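Reading the Bumps: How Downwind Foil Courses Are Measured and Timed
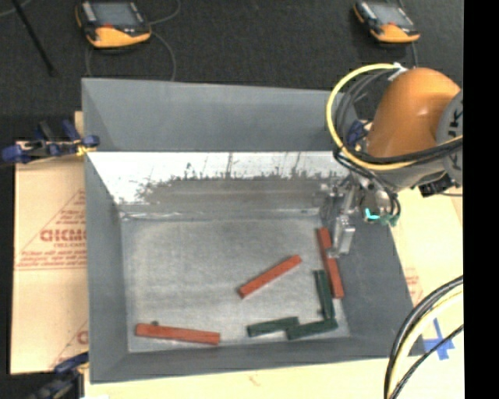
Red and dark green blocks on the floor of a grey bin, with a gripper at the right-hand side.

A downwind race looks simple on paper. There is a start line upwind, a finish line downwind, and a stretch of open water between them. The result sheet gives a time for each paddler, and readers tend to treat that time as they would a time on a running track. It is a poor comparison. Two crossings of the same course, a week apart, can differ by a third in duration with no change in the rider or the board.

The variables fall into three groups: the water, the line taken, and the way distance is recorded. The first gets most of the attention in race reports. The other two account for a good share of the arguments on the beach afterwards.

The water

Wind speed is the figure most often quoted and it explains less than people expect. What moves a downwind paddler is the swell that the wind has built, and that depends on how long the wind has blown and over what length of open water. A fresh breeze that filled in at breakfast gives short, steep bumps with little push behind them. The same breeze after a full night gives longer spacing and a faster wave.

Spacing matters because the rider has to match it. On a standard race board, the hull is long enough to bridge two short bumps at once, and the nose buries. On a foil board the hull is out of the water, so bridging is no longer a problem, but the foil has a minimum speed below which it stalls. Short, slow bumps may never reach that speed. This is why foil and hull classes can swap places in the standings between one day and the next on an identical course.

Tide is the third part. Where it runs against the wind, the bumps stand up and shorten. Where it runs with the wind, they flatten, but the whole surface is carrying the field towards the finish. A flat-looking sea with a following tide is often quicker over the ground than it feels.

The line

The straight line from start to finish is rarely the quickest. Swell seldom runs exactly parallel to the course, and a paddler who holds the rhumb line will be cutting across the face of each bump at an angle. Most of the experienced field will run with the swell for a period, then work back across it during the lulls.

On the Gelora crossing, which is raced each March, the swell usually comes in from the seaward side and pushes the field towards the shore. Riders who accept the push early have easy speed for the first half and then a hard side-on leg around the headland. Those who climb out to sea at the start lose ground at once and hope to recover it in the last section. Both lines have won. The outside line wins more often when the start is in the early afternoon, when the sea breeze has bent the wind round to meet it.

The choice has to be made in the first 1,000 metres. After that the gap between the two groups is wide enough that crossing from one to the other costs more than it can return.

Steering technique affects the line as well. A hull board with a fixed fin is turned by shifting weight and changing sides with the paddle, and each change interrupts the stroke. Boards with a foot-operated rudder can hold an angle with even strokes on either side. Many events now put rudder boards in a separate class, and the difference in side-on conditions is large enough to justify it.

The record

Nearly every rider now carries a satellite watch, and nearly every watch reports a different distance. A unit that logs a position once a second will pick up each small turn on the face of a bump. A unit set to a power-saving mode will log less often and join the points with straight lines, giving a shorter track. Wrist-worn units add a further error, as the wrist moves forward and back with each stroke.

Organisers at Vekwood dealt with this by fitting a tracker to each board, mounted flat on the deck behind the rider and set to the same logging rate. The measured distance is not used for the result. Its main purpose is safety cover, but it also gives a fair basis for comparing lines once the race is over. In the last edition the longest track in the open class was 1,898 metres longer than the shortest, and the rider who covered it finished ahead of the one who went straight.

That figure should be read with some care. A longer track can mean a clever route, a missed mark or a rider who fell and drifted. Speed has to be set beside it, preferably broken into short sections, before it says much about tactics.

Start procedure

Time is taken from the gun, and the gun is less exact than it sounds. In a strong wind the field drifts towards the line while waiting, and a fair start means holding position against the drift. Some events use a line set between 2 boats, which itself moves as the anchors drag. The Verbruggen series runs its starts from the beach instead, with a short sprint to the water. This gives a fixed line but favours lighter boards that are easy to carry, and it puts the whole field through the shore break together.

Foil classes need more room than hull classes. A rider getting up onto foil from a standing start covers an uneven path, and a fallen rider leaves a sharp wing close to the surface. The usual practice is to send the foils off first, with a gap of 3 minutes before the next class.

Comparing times

Course records in downwind racing are kept, and they are worth keeping, provided the conditions are kept with them. Wind at the start and finish, swell height and spacing, state of tide and start time would cover most of what is needed. Few result sheets carry more than the first of these. The Nullport event prints all of them at the head of the page, along with the time of the tide's turn, and its older results can still be read usefully by a paddler planning a line for the coming season.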